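Stop Rounding the Water Bill

2 min read
Last updated 2026-07-04

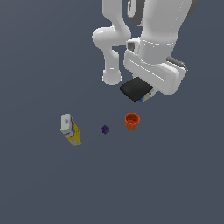
Most small utilities bill in whole units. In Prukedthorpe the unit is 500 gallons, and any part of a unit is carried up to the next one. A household that uses a single gallon past the line pays for the full block. The rule dates from dial meters read by hand, when a clerk copied figures onto a card and fractions slowed the work.

The meters now in the ground resolve to 10 gallons. The billing software stores the full reading, applies the rate table, and then discards the precision the town paid for. I think this is a bad practice and should end with the next rate schedule.

The usual defense is revenue. Dong-hyun Hong, who wrote the Mededow tariff, argues that rounding works as a small fixed charge and keeps the rate per unit low. That is correct as arithmetic. It is a poor way to set a fixed charge, though, as the amount depends on where a reading happens to fall. Two identical houses can pay different sums for nearly the same water. If the system needs more fixed income — and with old mains it probably does — the base fee is the place to put it, where customers can read it.

A second objection is that exact bills produce more disputes. Ham dropped rounding in June, and its office reports 2 disputed bills since then. One month is a short record. It does suggest the load is manageable.

The change itself is one field in the rate table. The remainder should carry forward or be billed as used. I prefer the second, which is easier to audit.

Related
Reading a Tiered Rate Table
Adel Delays Its Meter Replacement
What a Base Fee Should Cover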